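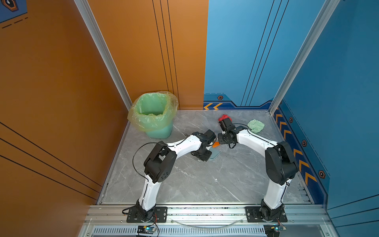 Figure 1. Red cloth, teal-green tray, gray ground.

Color for Interiors, Unit 4: Contrast and Context
Instructor: Tamsin Lyons
Notes for the session of 8 Mar 2018

Read these before class and bring your gray cards. The exercise at the end needs paint, so wear something you don't mind marking.

1. Review from Unit 3

We use three words to describe any color. Hue is the family it belongs to: red, yellow, blue-green and so on. Value is how light or dark it is. Chroma is how strong it is, from nearly gray up to fully saturated. Beginners tend to talk about hue and forget the other two. When a room looks wrong and you can't say why, check value first.

A quick way to check value is to squint. Fine detail drops out and you are left with light and dark areas. A black-and-white photo does much the same job, although cameras and phones don't all convert colors the same way. A strong red and a mid green may come out as nearly the same gray.

2. Simultaneous contrast

A color changes in appearance according to what is next to it. Put a medium gray square on a black sheet and the same gray on a white sheet. The first looks lighter and the second looks darker. The paint is the same in both.

The same thing happens with hue. A neutral gray surrounded by strong red begins to look a little green. Surrounded by blue, it leans toward orange. The surrounding color pushes its neighbor toward its own opposite. The effect is strongest when the two colors are close in value and when the larger area is saturated.

In practice this matters most with "neutral" paints. A client picks a gray from a chip on a white card, then puts it in a room with a red brick fireplace and calls to say the wall looks green. The paint store did not make a mistake. Sample on the actual wall, beside the actual brick.

3. Complementary pairs

Opposites on the wheel are called complements. Which pairs you get depends on the wheel you use. On the painter's wheel (red, yellow, blue) the main pairs are:

Red and green
Orange and blue
Yellow and violet

On the wheel used for light and screens, red sits opposite cyan and blue sits opposite yellow. Students who come from graphic work often learned that one first. For this course we use the painter's wheel unless the notes say otherwise. A teal falls between the two answers for red, so red and teal work as a near-complement on either wheel.

Mixed together as paint, complements dull each other. Placed side by side, they make each other look stronger. Keep those two facts separate, as they get mixed up on the test every year.

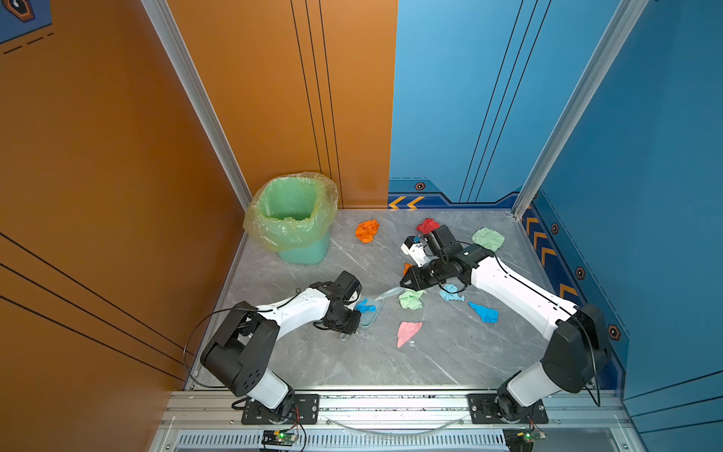
Figure 2. Orange and bright blue walls, both with black stripes, on either side of a gray marble-patterned floor panel.

Of the three pairs, orange and blue has the biggest split between warm and cool. Yellow and violet has the biggest split in value. Red and green can be close in value, and when both are also strong, the edge between them may seem to shimmer. This is tiring at large scale. Avoid it in any room where people read or work at a desk.

4. Separating strong colors

There are several ways to calm a strong pair without giving it up:

Put a neutral between them. Gray, white, black and natural wood all work.
Make one area much smaller than the other.
Drop the chroma of one color and leave the other alone.
Move them apart in value, one lighter and one darker.
Repeat a line or pattern across both so they read as a set.

You do not need to use all of these. The Villby library entry hall, which we look at in the slides, used only the second. The back wall is a strong green and the red is limited to the door frames. Compare it with the Stornard showroom, where the two colors were given equal area and the owners repainted within the year.

5. Light

Color samples have to be judged under the light the room will have. Daylight from a north window is fairly steady and cool. Late afternoon sun is warm and will pull a cream wall toward orange. With lamps, look at two numbers on the box. Color temperature, in kelvins, tells you how warm or cool the light is; 4,000 is a middle white. Lumens tell you how much light comes out, and 800 is typical for a household bulb. Neither number tells you how well the lamp shows color. That is the color rendering index, usually in smaller print on the back.

Two paints that match under one lamp and differ under another are called metamers. You will meet this when touching up an old wall with a new brand. Check under both day and evening light before opening the second can.

6. Class exercise

Work in pairs. Each pair gets one tube of gray gouache, a set of Abera colored papers and a sheet of white board.

a) Paint 10 squares of the same gray. Let them dry fully, as gouache shifts in value while it dries.
b) Glue each square to a different colored paper. Leave an equal border all the way round.
c) Under each, write the hue the gray seems to lean toward. Do this on your own, then compare with your partner.
d) Pick the two that differ most and move the squares until they touch. Note what happens.

Allow 30 minutes for painting and drying. Please wash the brushes in the back sink, not the one by the door.

7. For next time

Choose one package from your kitchen that uses a complementary pair. A Zumo box is fine, but please don't all bring one. Write half a page on area, value and chroma, in that order. Room projects are still due in May. If you plan to work on a room you can't repaint, see me first and we will set up a model instead.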